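Speaker notes: Gathering examples for a learning system
Letay Wako, Dramby
Tuesday, October 5, 2021

Slide 1. Title
Say name, say Dramby. Thank Abrehet Alemneh for the invitation. Mention that questions can come at any time.

Slide 2. What we are after
We want a policy that can work inside a desktop computer: reach a memory slot, a latch, a small plug, without hitting what sits next to it. We don't write the motions by hand. A person drives the arm, we record everything, and the model learns from the recordings. So the talk is mostly about the recordings. The model gets one slide at the end.

Slide 3. The view the model gets

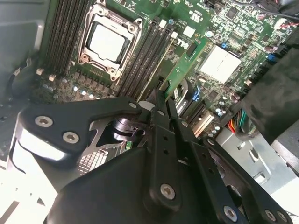
Each episode starts with the operator reading the task line out loud. Then they drive to the start pose, pause for 2 seconds, and go. The pause matters for cutting the files later. If the operator changes their mind about the target partway through, the episode is marked and kept, but it does not go into the training set. Bezawit Sisay wrote the rule sheet. Copies are at the back of the room.

The policy only gets what the wrist camera gets. Operators used to stand up and look into the case from the side. We stopped that in the first month. If they use information the model will never have, the model can't copy what they did.

Slide 4. How much, and how varied
Target is 300 episodes per task. We have 4 operators and they rotate. One person doing all of it gives you one person's habits, and Libor Machala has a plot of this if anyone asks. We change the starting height and the angle of the case between blocks. A block is eight episodes, then a break.

Slide 5. Crowded boards
Let them look at this one for a bit before talking.

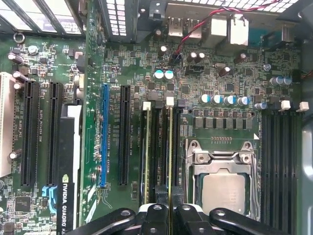
Photo: Dramby, wrist camera

Point out the graphics card on the left and the memory slots in the middle. There is very little room between parts. Point out the fingers over the processor socket too. From straight above, the gripper hides part of what it is close to, and the operator has to plan the approach before getting low.

The red and black wires are the hard part for labeling. They bend and shift, so we label the plug and leave the wire alone. Saron Feyisa tried labeling both for two weeks and the labelers did not agree with each other.

Slide 6. What we throw out
Dropped frames. Wrong task line. Any episode with no pause at the start. Failed attempts stay in a separate folder for the recovery work we plan to start in November.

Slide 7. The model
Keep it short. Go to questions.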